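Search this site: enter keyword Go

Keep the rent strikers' study sessions going
Opinion
By Pallavi Tomar
Last updated: June

I went to Bristier Hall meaning to stay for half an hour and left a little after midnight, full of lentil soup and with more hope about student life than I've had in years.

For anyone who hasn't followed it, tenants in the two university-owned blocks at Cletberg have been withholding rent since the spring increase was announced. The strike itself has had plenty of attention, most of it about the money. What I want to talk about is what has grown up beside it, in the ground-floor common room, and why I think the university should be delighted by it and should stop trying to lock the door at 10 p.m.

Every evening in term the strikers hold an open study session. Anyone can come, striking or paying. There is a rota for soup and another for washing up. A second-year chemist was explaining titration to a lad from the access course when I walked in, and by the window a group of nurses were testing each other on drug doses before their early placements. Then at nine the laptops close and people talk about the rent, and argue, and vote on things — and they do it so well! I've sat through a lot of meetings in my life and I can't remember one where the person who disagreed with everybody was asked to go on a bit longer.

The accommodation office says the room was never meant for this. I've read the letter it sent round and I do see its point on fire safety, because a room needs a limit and somebody has to keep to it. The strikers see it too. They offered a limit of 30 people and a named person on the door, and they have kept to that since. The office has not replied to the offer. It has sent a second letter, saying much the same as the first.

I was a student in Bromlow in the years when we were told we didn't care about anything. We lived on long corridors behind heavy doors, and I could go from one end of the week to the other speaking only to the man who sold me chips. If a rent rise had come we would each have opened the email alone, felt sick alone, and rung home. So when I hear a senior manager describe these evenings as a disruption to the residential community, I want to take that manager gently by the elbow and walk them in. It is the residential community. It has a soup rota.

None of this settles whether the strike is right. I think it is, as it happens. A bed in the older block will cost £1,594 a term from the autumn, and I have met students whose loan won't stretch to that before they've bought so much as a bus pass. The university says its own bills have gone up, and I believe it. There's a proper argument to be had there and both sides ought to be having it across a table. But you could think the strikers wrong on every penny and still want that common room open until midnight.

What would it take? A porter's hours, some heating, a key. The Pathak building over the road stays open all night in exam season for exactly this sort of work, with vending machines and no company. I'd swap it for Bristier any day, and so, I suspect, would most of the people I met.

Go and see for yourself if you live nearby. Take a loaf, they're always short of bread. Stay for the bit after nine, even if you only listen — I went home buzzing and couldn't sleep, and I've been back twice since.

Comments

cletberg_mum: My daughter pays her rent and still goes most nights. Passed her resit thanks to that room.

R. Halt: Nice piece but you skate over the noise. Try living directly above it at 11.30.

Second floor, Bristier: I do live above it and it's quieter than the laundry!

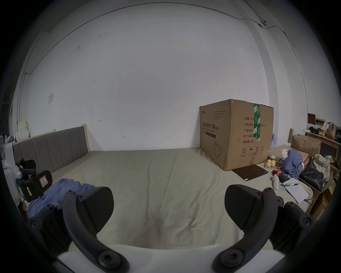 Photo: Pallavi Tomar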